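Visit to Rellum Mill, October

Rellum Mill stands on the Pundale Brook, at the point where the lane from the village drops to the ford. It opens to visitors for one weekend in October. We arrived at ten in the morning and left our cars in the field on the upstream side, which was soft near the gate.

The present building is brick on a stone base. The stone part belongs to an earlier mill, which ground corn for the farms on both sides of the brook. The brick floors were put up after a fire, and the date stone over the cart door has weathered too badly to read. The wheel is overshot, iron, with wooden buckets, and was not turning when we were there as the pond had been drawn down for work on the sluice.

Svend Kirkegaard took our party round. He started on the stone floor, where two of the three pairs of stones are still in place. One pair is French burr and the other is local grit, used for animal feed. The third pair was sold between the wars and its position is marked by a patch of newer boards. The sack hoist still works by hand and he ran a sack up to the bin floor for us.

The account book is kept in the office by the cart door. It has 400 pages and covers the years when the Kılıçarslan family rented the mill. Entry 1228 is for dressing the burr stones and names the travelling dresser, who was paid partly in flour. The last entry is 2482, for the carriage of bran. After that the lease passed to the Zenine estate, which kept no separate book for the mill, or none that has been found.

Outside, we followed the leat up to the weir. The path is narrow and the bank has slipped in two places. A line of posts on the far side shows where a footbridge crossed to the miller's cottage. The cottage has gone apart from the hearth and part of one gable, both well covered in ivy. Anyone going to see it needs boots.

The tail race runs under the lane in a brick culvert 20 feet long and comes out below the ford. From there it is a short walk back to the field.

Tea was served in the cart shed until four. The mill has no heating, and the upper floors are reached by a steep ladder stair with a rope on one side only. Dogs are allowed in the yard but not inside.

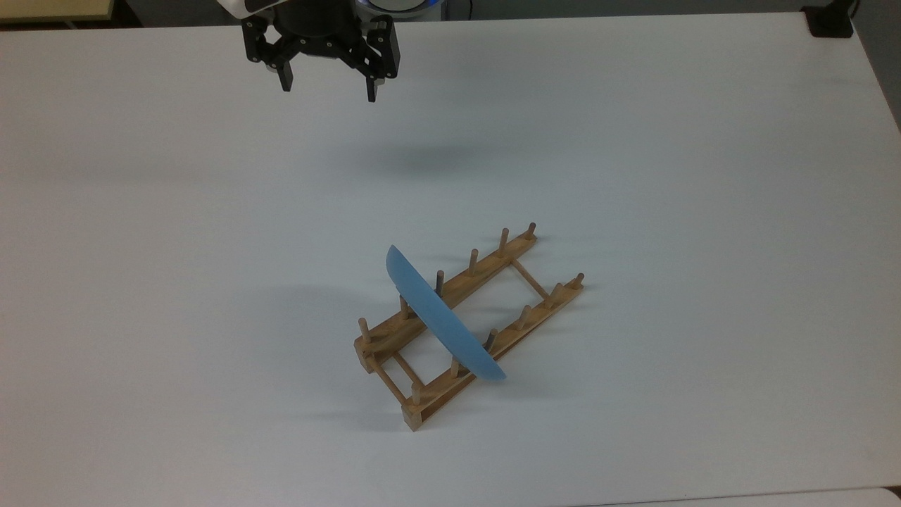
The sluice work should be finished by spring, and Mr Kirkegaard hopes to have the wheel turning again for the next opening.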